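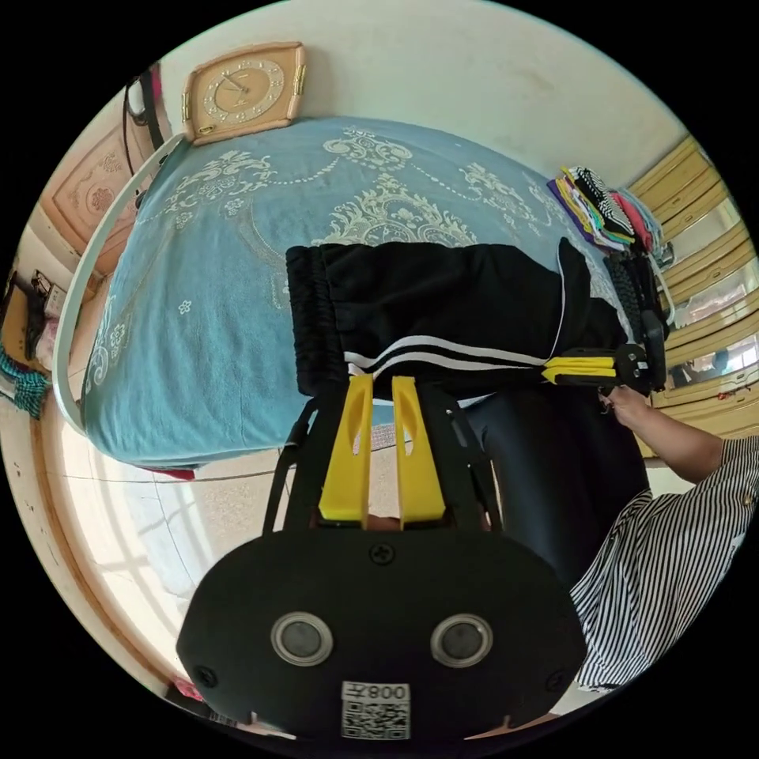 2020-01-08

Folding day! I have been looking forward to this since before New Year, which I know makes me sound like somebody's great-aunt, and I don't care. The big spare-room sort-out has reached the clothes stage, and the clothes stage is the best stage. Boxes are dull, paperwork is horrible, but clothes you can pick up and have an opinion about.

So, the rules. I wrote them on the back of a Prillgate receipt and stuck it to the fridge so I couldn't fudge them later. Everything comes out of the wardrobe. Everything gets folded before it gets judged (I'm convinced a crumpled jumper gets treated unfairly). Nothing goes back in on a hanger unless it truly needs a hanger. And no trying things on, or I'd still be at it in November.

I started with the colours because they're cheerful. Purple, yellow, green, pink, the black and white check, all stacked up on the right side of the bed, and I kept stopping to look at the pile like I'd baked it. I'd forgotten how much colour I own! I go about in black most of the week and then it appears I've been hoarding a fruit salad the whole time. The check one I nearly gave away in the last clean-out and I'm so glad I didn't. It's staying. It's staying at the front.

The dark knit didn't go on the pile. It's sitting by itself near the edge of the bed because I can't decide. It's warm and it's ugly and it's the first thing I reach for on a camping trip, and it has also been on every camping trip, if you see what I mean. It gets a verdict tomorrow. Or it gets a verdict when it next turns cold, and in this heat that feels like a date in another century.

Then pants. Oh, I had plans for the pants.

I've been folding trackies wrong my entire adult life. I used to do the half, half again, squash, shove method, and then every time I opened the wardrobe the whole lot would slither out onto my feet. Slippery fabric is the devil. But I've been reading the Tavard booklet (the little home-keeping one, picked up for $28 with a set of drawer dividers, more on those in a minute) and it has a whole page on sporty fabrics and I've become a bit of a convert.

The trick is the side seam. You bring one leg over the other so the stripes run along the outside, hold at the waistband and down at the cuffs, and give the whole thing a gentle pull lengthways before it goes down. Not a yank! A pull. All the little puckers near the elastic ease out and then the fabric wants to lie in a line. Put it down long on the bed, smooth from the waist towards the ankle, and only then start turning it up in thirds. It finishes as a tidy brick that stands on its own edge. I stood one up on the bedspread and it stayed there and I may have applauded.

The black pair with the two white stripes was my test case. They've got that gathered waistband that never wants to be flat, so I thought if it worked on those it would work on anything. You do have to persuade the waist. The booklet says to tuck it under itself on the last turn and that sorts it out, so the gathers are hidden inside and the outside looks smooth as you like.
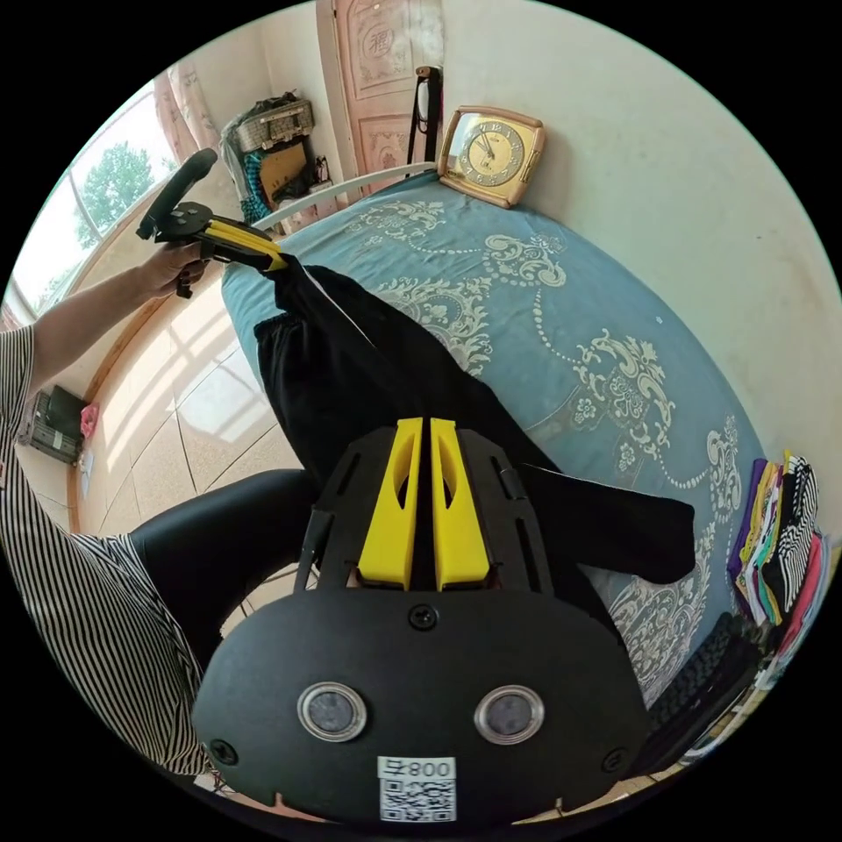
Black pair stretched out long on the bed, cuff end up.

I did get one wrong, I should say. Folded the legs before I'd matched the seams and came out with a sort of wonky triangle, like a samosa. Shook it out and started over. There's a nice rhythm once you get going, pull, lay, smooth, turn, and I had my striped shirt sleeves flapping about and the radio going in the kitchen and I was properly happy.

Can I also say how good the bed is for this? I've always folded on the couch with things balanced on my knees, and what a silly way to live. The bed's the right height, there's room for a done pile and a to-do pile, and the light blue bedspread shows up the dark things beautifully. I love that bedspread. The cream scrolls on it are so fancy and over the top, and the small flowers near the front edge are the bit I like best of all. It was a second-hand find and I've never seen another one like it. Makes the room feel like a guesthouse, especially with the white metal curve of the bedhead. One day I'll find a lamp that deserves to stand next to them.

The clock's still up on the wall at the far end. I had it on the maybe list (the tan frame, the gold numerals, very much a clock from a different decade) but spending so long in there today I found I was fond of it. It can stay. It suits the bedspread. They both think they're in a grander house.

The yellow wardrobe is the real star though. I've been grumbling for ages that it was too small, and all along it was just badly packed. I measured the inside shelf while it was bare: 831 millimetres across. The Jeon plastic tubs I was eyeing off would never have fitted two abreast, so thank goodness I didn't order them. The dividers do fit, with a bit of a gap at one end that's going to be perfect for belts and scarves. I wiped the shelves down with vinegar and water, left the door open to air, and gave the mirror a going over as well. Now I can see myself in it from the bed, folding, hair all over the place. Glamorous!

Order of things once they go back in, so I remember when I inevitably mess it up:

Top shelf, the colours, folded edge facing out so I can see the lot at a glance. Yellow first because it makes me smile.

Middle shelf, pants, all standing up like books. Trackies on the left, good trousers on the right. Leggings rolled, since they refuse to do anything else.

Bottom, bedding and the spare towels. And the dark knit, if it survives.

I did a tally at the end, for the sake of the spreadsheet. Twenty-six pieces to keep so far and a modest bag for the op shop by the front door. I know the spreadsheet is a bit much. But I began it when I decided to stop buying clothes for a year and put what I'd have spent into the Grelari fund instead (the coast walk, ten days, with the huts, I've wanted to do it forever) and it's sitting at $3,325 as of this morning. Every time I find something good at the back of the wardrobe I feel as if I've been given it for nothing. I went shopping in my own spare room today and came home with a checked top!

Still to do in there: the strap and the black cable hanging on the wall to the left of the clock. I've no idea what the cable's for. I've gone round the house holding it up to things in my head and come up with nothing. I'll give it until the end of the month. The strap I'd like to move to the hook behind the door, where it can be useful.

Also to do: socks. I'm saving socks. The booklet has two pages on socks and a diagram, and I want to come to it fresh, with a cup of tea, in the morning while it's still cool.

Dinner was cold noodles and half a mango standing at the bench. Went back in twice afterwards just to look at the piles. Must remember to shift them off the bed before the cat finds out there's a warm stack of clean things at nose height, and must put vinegar on the shopping list.

Last updated: 2 hours after posting
Share 14 Comments 6

Search this diary... Go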